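Una cubeta de dos compartimentos para lo que no tiene sitio

6 de enero de 2026
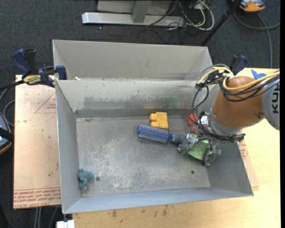
Llevaba tiempo queriendo escribir sobre los objetos sueltos. Me refiero a los que aparecen encima de una mesa de trabajo al final del día y no pertenecen a ninguna categoría: una pieza de construcción, un cepillo redondo, un muñeco de goma. Para tornillos y cables tengo cajones etiquetados desde hace años. Para lo demás usaba una caja de cartón, con el resultado previsible.

La sustituí por una cubeta metálica gris, grande, de paredes inclinadas hacia dentro. El tabique divide el interior en dos partes desiguales, una estrecha al fondo y otra amplia delante. La inclinación tiene un efecto práctico: lo que se deja caer junto a la pared tiende a bajar hacia el fondo y queda al alcance. En una caja de paredes verticales, los objetos pequeños se quedan en la esquina y hay que sacarlos con la uña.

Criterio de reparto

Probé dos sistemas. El primero era por tamaño y lo abandoné pronto, porque obliga a decidir en cada caso y las piezas intermedias acaban en cualquier lado. El segundo es por destino:

Compartimento trasero: lo que sale de la habitación (devoluciones, cosas prestadas, lo que va a la basura electrónica).
Compartimento delantero: lo que se queda, pero todavía no tiene sitio.

Con el segundo sistema la decisión es binaria y se toma en el momento de soltar el objeto. Marijke Prins, que comentó la entrada anterior, proponía añadir una tercera zona para lo dudoso. No lo recomiendo – lo dudoso crece hasta ocupar todo el volumen disponible.

Vaciado

Vacío el compartimento delantero cuando hay más de 20 piezas o cuando algo tapa a otra cosa, lo que ocurra antes. El segundo criterio se cumple casi siempre primero. Un cepillo de mango largo ocupa poco volumen y mucha superficie, y basta un objeto blando e irregular para esconder lo que tenga debajo.

El orden de extracción que me funciona es empezar por lo alargado. El mango libera espacio alrededor y deja a la vista el resto. Después salen los bloques rígidos, que se agarran bien por las caras planas, y por último la goma, que roza contra el suelo de metal y no se desplaza al tocarla.

Limpieza

El suelo de la parte delantera está rayado y tiene marcas de polvo claro. En el tabique hay manchas, unas verdosas y otras más oscuras. He probado con un paño húmedo y con jabón neutro, en ese orden, y las del tabique siguen igual. Los dos orificios pequeños del suelo los dejo abiertos. Maricruz Mendoza me preguntó si no se cuelan cosas por ahí: con piezas de este tamaño, no. Para arandelas pondría una lámina encima.

Pendiente

Me falta medir la pendiente de la pared trasera y comprobar si un fieltro fino reduce el ruido al soltar piezas rígidas. Tengo pedidas 3 muestras a Postma, de distinto grosor. Si llegan en febrero, publicaré las medidas.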